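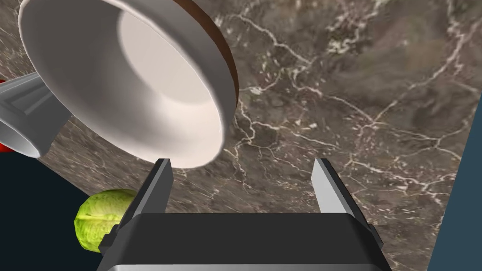

White bowl, computer rendering

About Plilard

Plilard is a small company for drone mapping. We have our main office in Garkholm and a second, smaller one in Sheehan. Our customers are mostly farms, gravel pits and drainage boards, and in the last years also some towns which want to know the condition of their ditches and field roads before they decide on repairs.

We began with one aircraft and one customer, a gravel pit which needed its stockpiles measured before the yearly accounts. Before that time the piles were measured on foot with a pole, and it took two people the most part of a week. We did the flight in one morning and delivered the volumes the next day. The same pit is still our customer, and we go there every January, when the pit stands still and no trucks are in the way.

Today we are 14 employees. Not all of us fly. The larger part of the work is done after the flight, at the desk, where the pictures are put together to one map and the heights are checked against points which we have measured on the ground. We do this check on every job, also on the small ones. If the check is not good enough we go out and fly again, and the customer does not pay for the second visit.

Fitorden

Fitorden is the name of our map service. When the job is finished, you receive a login and can see your map in the normal browser, without installing anything. You can measure a distance or a pile by yourself, compare this year with the last one, and download the files for your own drawing program. The service is included in the price for 100 days. After this you can continue with a yearly subscription, or you take the files and we close the account.

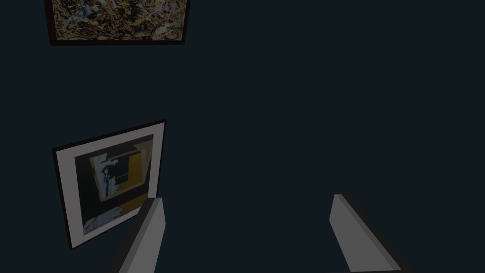

The water stood in the north field every spring and we had dug in the wrong place two times, wrote a customer near Sheehan to us after the first season; on the height map it was clear in five minutes where the old pipe must go, and we only wish we had ordered it before the second digging.

We are glad for such letters, and we read the less friendly ones also. From one of them came our rule that the pilot always calls the evening before, so that animals can be moved if the farmer wants it.

Where and when we fly

We take jobs up to 68 miles from either office. For areas larger than 2000 acres we will go farther, but please write to us early, as the summer months are full quickly. We do not fly in strong wind or in rain, and we do not fly over people who have not been informed. The permission for the airspace is our task and you do not need to apply for it.

We do not make wedding films or pictures of houses for sale. We are asked often, and there are other companies which do it much better than we can.

Page last changed Oct 25, 2021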